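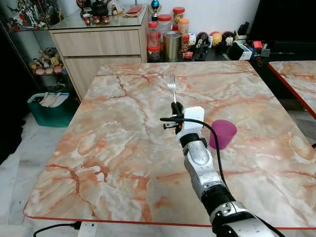 The Second Drummer

1. Load-in

The Bikbridge hall held 2,000 people and had one working stage outlet. Shona Crichton ran a cable from the kitchen, taped it down at each doorway and wrote the length on her sheet. Load-in was finished by four in the afternoon.

Nulow had not played together in 12 years. The contract listed 5 members. Four were on stage. The fifth line on the contract read "drums" and had two names against it, Erhan Dağdelen and Serpil Soylu, both typed, neither crossed out.

Erhan had played on the first album. Serpil had played on the second, the one people bought. Each had been sent the same letter by the same office on the same day, and each arrived on Wednesday with a full kit.

"Which one do I mic?" Shona asked.

Keisha Iwasaki, who sang, was tuning a guitar she would use on one song. "What does the desk have room for?"

"Eight drum channels."

"Then four each."

Shona set a kick, a snare and two overheads on both kits. She placed them nine feet apart and put a baffle between. At sound check Erhan counted in "Irnura" at the old tempo. Serpil counted it in at hers, six beats a minute faster. They stopped after the first chorus, by which time they were most of a bar apart.

"Give me the click," Serpil said.

"There was no click on that record," said Erhan.

Shona split the difference and sent it to both headphones. Neither of them liked it. They played the song through to the end. 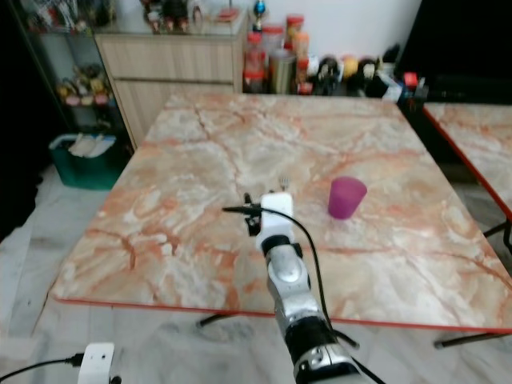

2. Show

Doors opened at seven. The set ran for fourteen songs. During "Eren" the baffle fell over, and Sewwandi Mridha, on bass, walked across and leaned it against an amplifier without missing the change.

After that the drummers could see each other. Shona watched the click channel. At the second verse Erhan took his headphones off and hung them on a stand. Serpil took hers off at the bridge. The meters on the two snares began to peak together.

She muted the click, noted the time, and brought the overheads up two decibels.

Contact | Copyright Bikbridge Short Stories | Back to top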